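Print this page | E-mail this page

Setting up a two-arm bench cell for cloth handling: working rules

13th September
By Capucine Aubert

This guide covers the preparation of a small bench cell in which two arms share one table and handle soft items such as garments and towels. It assumes the arms are already assembled and that you can move each one by hand with the power off. It does not replace the risk assessment for your site. If the two disagree, follow the risk assessment and tell us.

The rules were first written for the Gretbridge benches and revised in March after the Zendport cells were brought into line. In-ho Nam checked the wiring section.

1. Fixing the bases

Bolt each arm to its own mounting plate, and bolt both plates to the same strip along the front of the table. Do not clamp a plate to the tabletop as a temporary measure. A clamped base will creep under repeated reaching, and the error looks like a calibration fault.

Tighten the plate bolts in a diagonal order, go round once more at the final torque, and mark each bolt head with paint pen. Check the marks at the start of every shift. A bolt whose mark has moved is to be replaced, not retightened.

The distance between base centres goes on the cell sheet. On the Gretbridge benches it is 900 mm. If you change it, every stored position for both arms is void and must be taught again.

2. Enclosure

Fit the back and side panels before the arms are powered for the first time. Panels should be plain, matt and light in colour, so that cloth of most shades can be told from the background. Do not hang tools, notices or spare cable on the inside faces.

Where the front is left open for loading, the cell must have one of the following:

- an interlock that removes drive power when a hand crosses the front rail
- a hold-to-run control placed so that the operator cannot reach the table while pressing it

A painted line on the floor does not count as either.

3. Cables

Run the cable along the outside of each arm and leave a slack loop at every joint. The loop must be long enough for the full travel of the joint and short enough that it cannot fall over the gripper. To test this, move the joint by hand to both ends of its travel with the power off. If the cable goes tight at either end, lengthen the loop. If it touches the tabletop in any position used for work, shorten it.

Secure the cable to the links only. A tie placed across a joint will cut into the sheath. Inspect all loops after every 148 hours of running and enter the result in the log, including when there is nothing to report.

Below the bases, take the cables down in front of the table and into duct as soon as possible. Keep signal and supply wiring in separate ducts where there is room. Where there is not, cross them at right angles.

4. Control boards

Boards may be mounted low at the front, close to the base they serve. Observe the following:

- Fix boards on stand-offs. A bare board must never rest on a metal panel or rail.
- Keep status lights visible from the operator's position.
- Label each board L or R to match its arm, on the board and on the lead.
- Isolate the supply before unplugging any joint lead. The servo bus is not rated for live connection.

Geerts pattern covers may be used over boards at the right-hand base. At the left-hand base they foul the duct lid unless the lid is trimmed.

5. Shared space

Divide the table into a left zone, a right zone and a shared zone. Only one arm may hold the permit for the shared zone unless the task is written as a two-arm task. The permit is released when the gripper has left the zone, which must be read from position and never assumed from elapsed time.

In a two-arm task both arms may enter the cloth together, at a reduced speed of no more than 10 per cent of the rated figure. Set the grip force limit before the first trial. If both grippers hold the same item, opening either one must be treated as a planned step with its own check.

6. Loading the table

Place garments towards the back, within reach of both arms. Mixed colours and patterns are preferred for trials, and the items may overlap. Remove belts, pins and anything with a loose cord. Hard objects such as plates and cups may share the table if they are part of the task. Use plastic where possible, and put light cups in a corner away from the path of the cloth, which can drag them over.

Load with drive power off. Step back behind the front rail before restoring it.

7. Stopping and clearing a snag

Press stop. Wait for the drives to release. Support the upper link with one hand before freeing the cloth, as an unpowered arm may drop. Never pull cloth from a closed gripper. Record the snag under code 43 on the Bomedard log sheet, with the arm, the item and the joint concerned.

Any arm that has been snagged is to be run through its full travel, unloaded and at reduced speed, before work resumes.
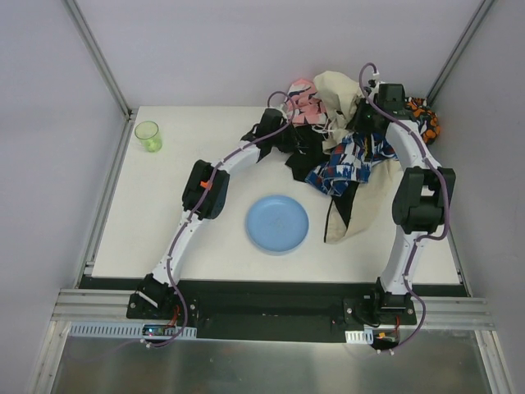 Two-arm cell with garments at the back of the table and both bases on the front strip.

Contact | Copyright Gretbridge | Back to top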